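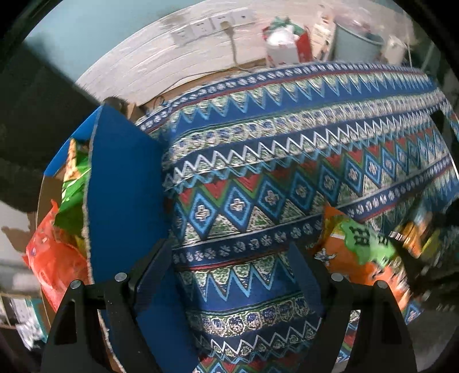
TECHNOLOGY / AUTOMATION

Chore trials put machines ahead on boxes, behind on bags

Print this article | E-mail this article

Sunday, January 2, 2022

MEDINA – Two-finger grippers can now move rigid packages between a table and a carton at a rate that a small shop might accept, but soft snack bags remain a problem, according to trial results released by Colau, an automation firm with an office in Medina.

The company ran 329 packing and unpacking attempts in December on ordinary household tables and on one shop counter. Goods were taken from open cardboard boxes, set down on the table and put back. Tables were left as their owners had them, with patterned cloths, bins, cups and wall sockets in view. Snack bags with glossy surfaces made up a large share of the goods.

Of the 329 attempts, 123 were carried out by a person operating a hand-held gripper. The remainder were made by an arm fitted with fingers of the same shape and running without help. Both groups used the same instructions and the same time limit of 100 seconds per item.

Hand-operated attempts failed 9 times. Colau did not publish a matching total for the unassisted arm and said only that its failure rate was "several times higher" on bags and "close to the human figure" on boxed goods.

The difference lies mainly in how a bag behaves when it is squeezed. A sealed snack bag holds air, so its surface moves away from the fingers as they close. If the pads meet too near the middle, the bag bulges and slips out. If they meet at the seam, the hold is firm, but the seam has to be found first, and on a bag lying flat it may be folded underneath. Human operators usually pushed the bag a short distance across the cloth to raise an edge. The arm's software did this in only a few cases.

Tablecloths caused a second group of errors. Cloths with repeated diamonds, zigzags and borders gave the vision software many strong edges that did not belong to any object. In some attempts the arm closed on the cloth and dragged it, along with the goods on top. Plain cloths produced fewer of these errors. Colau said it would keep patterned cloths in the next round, as they are common in homes.

Packing back into the box was slower than unpacking in both groups. A bag that sticks up over the rim has to be pressed down or turned, and the fingers need clearance from the cardboard walls while doing so. The time limit was reached more often at this step than at any other.

A separate shop-floor test at Stolano, a packaged-food distributor, was limited to restocking a single counter. The distributor said the arm completed its boxed items within a shift but needed a worker nearby to clear dropped bags. It has not ordered any units and plans to repeat the test with wider finger pads.

Memitz, which supplies the pads, said a softer version is in preparation. The present pads are flat, and the company expects a slightly hollow surface to reduce slipping on plastic film. No price or delivery date was given.

Colau described the arm as unready for unattended use in the home. The next trials will add folded laundry and dish racks to the list of chores, with the time limit unchanged. Results from the household tables will be reported separately from those obtained at the counter.

Print this article | E-mail this article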